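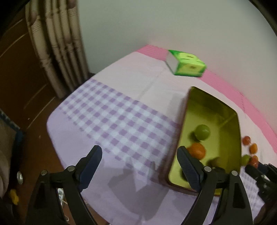 Wilson Cuervo

June, a bit after 9 in the morning, second coffee

OK, so the dye bench is back in business and I want to get all of this down before I forget which jar is which again. Last month's entry was basically three lines and a stain, and when Komville asked me what I'd done to get that nice soft gold on the wool I had to say I didn't know. Not doing that twice!

The job is still the same. Komville wants a set of yellows and greens for the blanket samples, all from plants, all on the same yarn, and they want to be able to order more of any of them in the fall. So it isn't enough to get a pretty color once. I need to get it on a dull day with a different bag of onion skins.

Yarn is the Quintero two-ply, the undyed one with the slightly greasy feel. I scoured it yesterday evening in the big pot with a squirt of the plain soap, let it sit till the water was cool enough for my hands, rinsed, and did it again. The second water still came out a bit gray. I used to skip the second wash and I think that's where my blotches came from (the old green skein on the nail by the door, the one that looks like a map). Total dry weight for this round is 1,952 grams, which is more than I've ever put through in one go, and yes, I'm nervous about it.

Mordant: alum, mixed by weight against the dry yarn, not by spoon. For the first batch of skeins I weighed out 168 grams, dissolved it in a jug of hot water first and then tipped it into the pot. Brought it up slowly. The burner on the left runs hot, so keep it on the second mark and leave it alone. The thermometer said 187 (Fahrenheit, for whoever reads this next) when I looked in after lunch, and that's about as high as I want wool to go. No stirring, only a lift and turn with the long spoon every so often. I felted a whole skein in March by being too keen with the spoon and I'm still finding bits of it.

Onion skins, yellow ones: simmered an hour, strained through the old pillowcase, yarn in while the bath was warm. Came out a strong orangey gold, stronger than last month's. I'm guessing fewer papery outer skins and more of the inner ones this time, but I didn't keep the two apart so it's only a guess. Next bag, sort them.

Second dip in the same bath: softer, closer to straw, and to my eye the nicest thing on the rack. Third dip: barely anything, a kind of old-newspaper cream. I like it but I can't see Komville ordering it.

Weld: the dried stuff from Lostthorpe, chopped with the kitchen scissors. I put a pinch of chalk in the bath this time after reading my own note from last year (so the notebook does work, sometimes). Very clear, sharp lemon. Almost too sharp! I held it up at the window next to the onion gold and they fight a little. They'd need a green between them.

Which brings me to the greens, and that's where the day went a bit sideways. The plan was weld first and then a quick dip in the indigo. The vat was not happy. It should be yellowy green under the surface with a coppery skin on top, and mine was plain blue all the way down like pool water. I warmed it up, fed it a little, put the lid on and went to answer emails. Two hours later it was better but not right. I dipped one test skein anyway because I have no patience. It went in yellow, came out a thin minty green, and after airing it settled at something like pistachio. Rubbed it on a white rag and some of the blue came off, so that one's not going to anybody.

Left the vat wrapped in the moving blanket overnight. Will check it first thing and NOT dip anything until I've looked at the color properly.

Labels. I've gone over to the cloth tags, written in laundry pen and tied on before scouring. The paper ones turned to soup. Code is plant, dip number, then pot letter, so "O2B" is onion, second dip, pot B. If you see a tag with only a letter on it, that was me before lunch.

Light test: I wound 7 cards this afternoon, covered half of each with foil and taped them in the south window. The weld is on the left, then the onion in order, and the bad green on the end just to see how bad. Please don't move them, and please don't water the plants over them either.

Also the Brosta scale is drifting again. It goes up a few grams if you leave a bowl sitting on it. I zero it before every weighing now, and I re-weighed the alum twice on the little kitchen one to be safe. If anyone is ordering supplies this week, add batteries, rubber gloves (medium, the long cuff) and another bag of chalk.

To do tomorrow: vat, rinse the O2B skeins once more, write to Lostthorpe and ask how much weld they have left from this crop, and scrub the enamel pot before the ring in it gets any worse.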